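Havwood Robotics Club Boards > Simulation Challenge > Living room level

Topic: Room run with the two-armed bot, what are you all doing with the left arm?

gearmonkey_44
Hi all! First year doing the sim side for Becerra and I'm the only one on our team who likes it, so you get my questions. We're on the room level, the one with the bat and the little table. I've been stepping through our run one picture at a time, and what bugs me is how little the gripper camera gives you. Fingers wide open, dark red and dark teal behind them, that's pretty much your whole world.

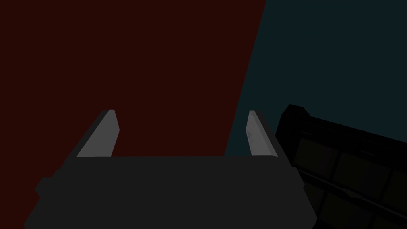 Re: Room run with the two-armed bot

tealwall
Ha, welcome. Drop the wrist view for planning and use it only for the last bit of the approach. We drive from the head camera the whole way across and our scores went up right after we switched (that was November, so maybe the new build helped too).

pidpidpid
Gonna disagree with tealwall. The head view is nice until the arm link covers the thing you're reaching for. We train on both. It's slower, 400 runs overnight on the school machines, but I trust it more.

gearmonkey_44
400?? We did 40 and I thought that was a lot. OK, so head camera. I have the bat up over the table in the right gripper and the chair is sitting super close, and I'm scared to move in any direction. Piano's over on the left so I don't love swinging that way either.

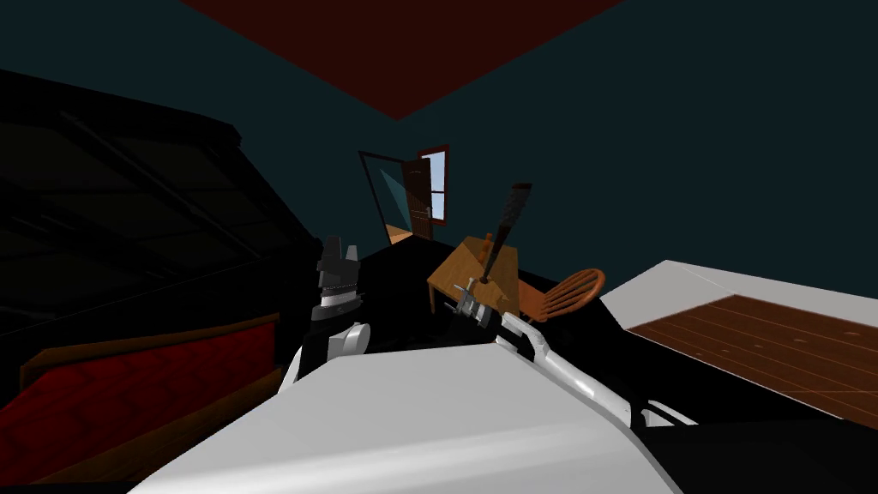 Does bumping the furniture cost you points?
Light touches are free on this level, but if a piece slides from its start spot you lose 30 points, and that goes for the chair too.

pidpidpid
Chair cost us our whole lead at the Bakham meet. Go up first, then back out. Don't go sideways until you're clear of the table.

cileo_kid
I'm on the Cileo team and we go sideways every time lol. Tilt the wrist a bit and go slow. Lifting first eats clock and you need the clock for the doorway.

pidpidpid
You also came in behind us, just saying.

cileo_kid
By four points! On a level your coach helped test!

tealwall
Take it to DMs, you two. gearmonkey, back to your first question: what's your left arm up to? Post one where we can see both grippers.

gearmonkey_44
Sure. Right one's got its grip down near the narrow end, left one is just pointing up with nothing in it. I never wrote any code for it, so it stays wherever the start pose put it.

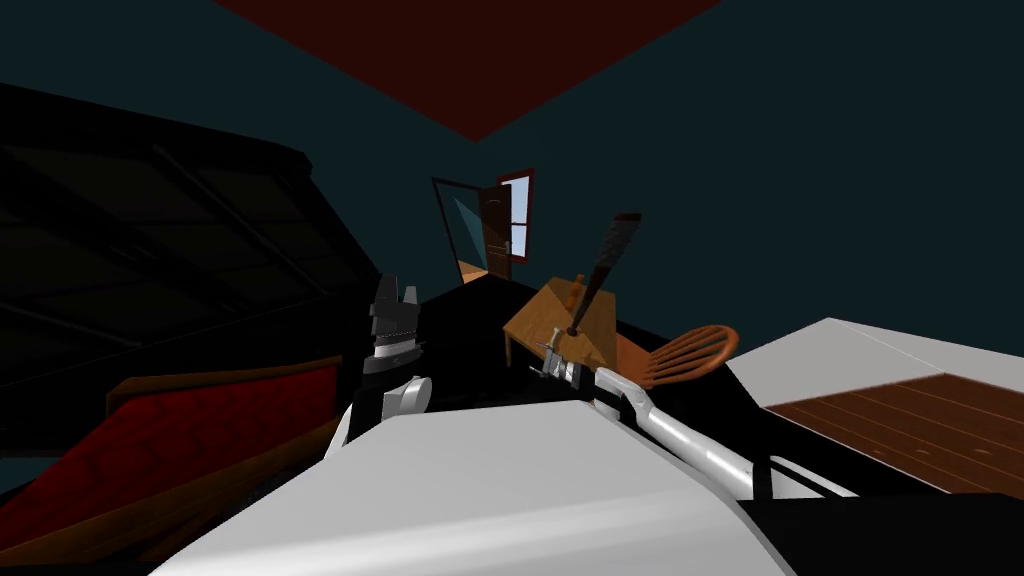
Re: Left arm ideas

tealwall
Yeah, I'd fold that in closer to the body. It's one line in the start pose file and then you can forget it exists.

cileo_kid
Or use it! Two hands on the bat for the long carry. We got 444 with that, our best so far.

pidpidpid
Two hands is a pain to tune in your first year. Fold it.

gearmonkey_44
Folding it tonight, then I'll try up-and-back and sideways both and post the scores. If the chair goes flying I'm blaming cileo_kid.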